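6 min read

Second-Semester Programming, Taught in Reverse

At Haddad Secondary School, the introductory programming course no longer begins with a blank editor. Students in the tenth grade spend the first weeks of the term reading code that other people wrote, marking it up by hand, and explaining it aloud to a partner. They write their first complete program only in week 6.

The change was proposed by Rostam Ahmadpour, who has taught mathematics and computer science at the school for 15 years. He had noticed that students who finished the old course with good grades often could not say what a short piece of unfamiliar code would do when it ran.

"They could produce a loop if I asked for a loop," Ahmadpour said. "If I handed them someone else's loop, they guessed. In an English class we would never accept a student who could write a paragraph and could not read one."

The revised course, known within the school as Olov, is organized around a shared library of programs. Most are shorter than a page. Several contain deliberate errors, and a few were written by former students who agreed to have their early work used in class. Each program comes with a printed sheet on which students predict the value of every variable, line by line, before the code is run on a school computer.

Reading Before Writing

A typical lesson lasts one double period. The teacher distributes a program without its title or comments, and pairs of students have until the middle of the period to agree on what it does. They then write the missing comments themselves. In the second half, the class compares versions and discusses which comments would help a stranger and which merely repeat the code.

Disagreement is common, particularly over conditionals. Ahmadpour keeps a folder of the programs that have divided the class most evenly and returns to them later in the term, when students have more vocabulary for defending their positions. One program, a ticket price calculator with a misplaced "else," has been in the folder since the course began.

The department also changed the way it grades. Written explanations now carry the same weight as working programs, and a student whose program fails may recover much of the credit by identifying the fault and describing how it could be repaired. Parents had questions about this policy when it was introduced in December, and the department responded by opening two evening sessions in which adults completed the same prediction sheets as their children. 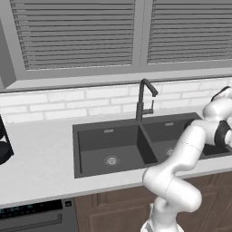
Support for Teachers

Few of the instructors assigned to the course had formal training in computer science. Of the 17 teachers now using Olov materials at Haddad and its partner school, Veno Academy, most came from mathematics, science, or business education. The two schools hold a joint planning meeting after classes each month, beginning at 3:30 p.m., at which teachers work through the next unit as students would.

Funding for the meetings comes from the Clestinen Fund, a regional education grant that pays for substitute coverage and printing. The grant is awarded for 3 years and may be renewed once. School leaders have stated that the course will continue if it is not, although the meetings would probably be held less often.

Teachers at Veno Academy adopted the materials with some changes. Their class periods are shorter, so the prediction sheets are assigned as homework and discussed the following day. They have also moved the unit on lists ahead of the unit on functions, an order that Ahmadpour is now considering for his own classes.

The course has its critics. Students who arrive with programming experience sometimes find the opening weeks slow, and a few have asked to be excused from them. The department does not grant exemptions. It offers those students longer programs from the library and asks them to prepare the comments that the following year's class will compare against its own.

Ahmadpour is at present revising the unit on text files, which he considers the weakest in the sequence. The programs are too long, he said, and the sample data is out of date. A new version will be tested with one section in the spring.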